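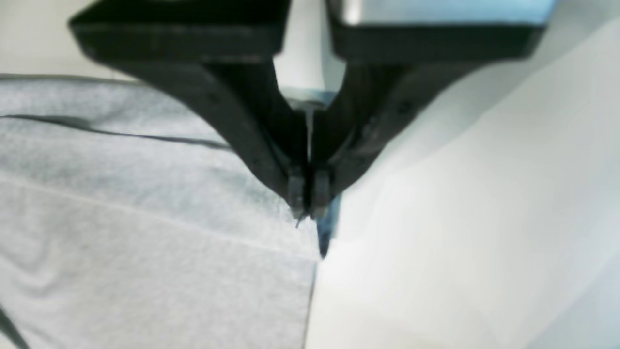

Light grey cloth, near the edge. July.

Dye notebook, madder, batch 2211

Carrying on from the weld trials. Madder this time, ground root from the Galindo sack, which has been open since spring and is getting lumpy at the bottom. Sieved it through the flour sieve. What stayed behind went into a jar for a second grind.

Weighed out 600 g of root. Soaked overnight in the enamel bucket with cold tap water, lid on. By morning it had thrown a brown scum, which I skimmed and threw away. Older notes say to pour off the first soak as well, to lose the yellows. Did that for half and kept it in for the other half, so we have something to compare.

Mordant was alum on the wool and alum acetate on the cotton. The cotton had been scoured with soda ash, two rinses, then hung up in the back. I am still not convinced our scouring is long enough. Last month's cotton came out with pale freckles and I think that was size left in the cloth. This time I kept it at a simmer until the water stopped going tea-coloured and then gave it another half hour.

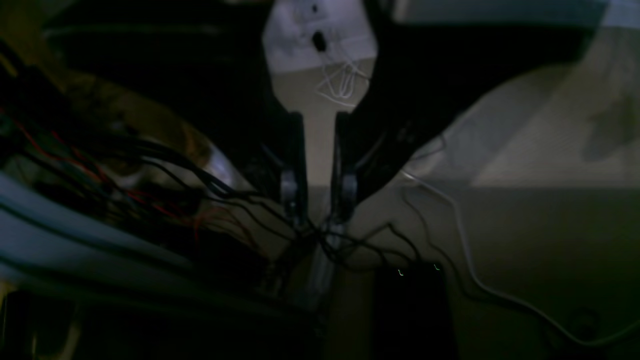

Aurelio Tovar
Workshop dyer, Dekodcombe

Water is the thing I want to pin down. Madder likes hard water and ours is soft. Grigore brought a drum over from the Prundach spring, which furs up a kettle in a week, so we ran two pots side by side: A on tap water, B on Prundach. 17 litres in each. No chalk added to either.

Pot A went on at 7.40 and B straight after. Brought both up slowly. The left ring runs hotter than the right, so I swapped the pots over every half hour, which is a nuisance and splashes. Kept them under 65. B crept up to 71 while I was on the phone to Litutik about the missing skeins (they say they went out, no sign yet). If B turns out browner than it ought to, that may be why.

Samples pulled at one hour, two hours, and after cooling in the pot overnight:

A, wool, one hour: thin orange, like weak squash.
A, wool, overnight: brick, a bit flat.
B, wool, one hour: already redder than A ever got.
B, wool, overnight: proper red, slightly brown in the shade.
A, cotton, overnight: salmon. Patchy at the fold.
B, cotton, overnight: warm coral, even all over except one corner that was sticking out of the bath. My fault.

The poured-off half made less difference than I expected. On wool I can't tell the two apart. On cotton the poured-off one is a touch pinker, but you have to hold them up together at the window.
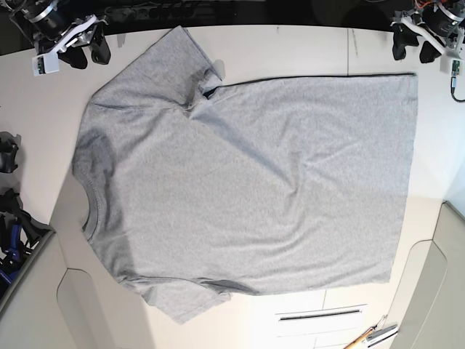 Levelness on cotton is still our weak spot, and I'd like to find out how much of it matters once a thing is being worn. A flat white cloth shows every fault. A marled ground should be more forgiving, something like the heather grey T-shirt on the white table, where the colour is broken up to begin with and the wrinkles put darker patches across it anyway. Pale grey under madder would give a dusty rose at best, so it wouldn't do for the reds. Could be worth a go with the exhaust bath, where we are only after a soft shade. Need to check fibre content before trying it, as anything with polyester in it will stay grey in the polyester part.

Exhaust baths saved in the two lidded tubs, marked A and B. Use them before they go sour. The last lot was growing fur inside a week.

Rinse notes: B bled for longer than A. Six changes of water before it ran clear. Grigore Roman thinks a bran rinse would settle it. He did it that way at his old place and left the cloth in the bran overnight. We have no bran. Put on the list with pH strips and a new long thermometer, the clip on this one has gone.

Light test: strips of all six samples under card in the south window, half covered. Started in July, look at them when the weld strips come down.

To do next
Repeat B and hold it at 60 all the way through.
Tap water plus chalk, to see if we can skip the driving.
Ring Litutik again.
Clean the sieve.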